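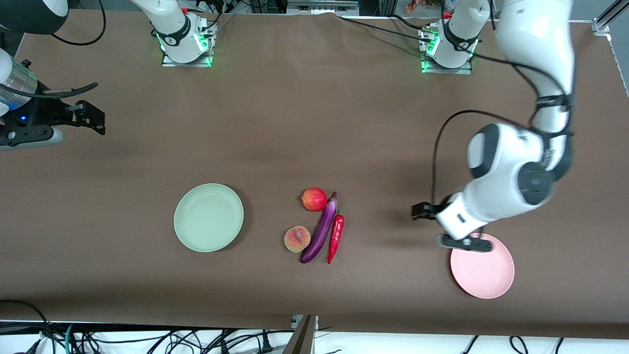
Community Nutrition I
Handout 3: Asking people what they ate
Instructor: Ratih Lau

Reading before class: Chapter 3 of the course pack, through the end of the section on recall.

Terms for this week
Food record: a written list of everything eaten and drunk, filled in by the person during the day.
24-hour recall: an interview about the previous day, done after the fact.
Food frequency form: a list of foods with boxes for how often each is eaten over a longer period, usually a month or a year.
Portion aid: anything that helps a person say how much. Cups, spoons, drawings, plates and food models all count.

Steps in a recall interview
Start with a quick list. Let the person talk from waking up to going to bed and do not interrupt. Write down the foods only, no amounts.
Go back for forgotten items. Drinks, candy, sauces and anything eaten while cooking are the ones most often left out.
Get the time and place of each meal.
Get details. Was the milk whole or skim? Was the chicken eaten with the skin on? How was it cooked, and with what fat?
Ask for amounts last, and hand over the portion aids at this point.
Read the whole day back to the person.

Wording
Ask "What did you have next?" and avoid "What did you have for lunch?" The second form suggests that there was a lunch. Some people will supply one. Keep your face and voice the same for every answer, including the ones you find surprising.

Portion aids
Food models work well for items with a fairly fixed shape, such as a whole vegetable or a slice of bread. They work badly for rice, stews and salads, where a measuring cup or a mound drawing is better. Let the person handle the model and say "more than this" or "less than this." Record the answer as a fraction or multiple of the model. 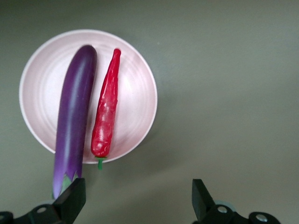

Two artificial vegetables on a shallow plate.

Plate size matters too. The same serving looks smaller on a wide plate, so ask which kind of plate was used at home before you ask how full it was.

Worked case
The Vunmont interviews had 34 adults, each with one recall. For one of them, Azlan Mandagi's first pass through the sheet gave a day total of 1,475 calories. The read-back added a glass of juice and the oil used for frying, neither of which was on the quick list. Work out the new total using the table in the course pack. Assume one cup of juice and one tablespoon of oil.

Limits of the method
One day says little about how a single person usually eats. It can still give a fair average for a group if the days of the week are spread evenly. People tend to report too little, and more so for snacks.

For next time
Interview a classmate using the blank form. Keep it to 20 minutes. Bring the form, not a typed copy. Emília Charvát has spare forms in the lab office.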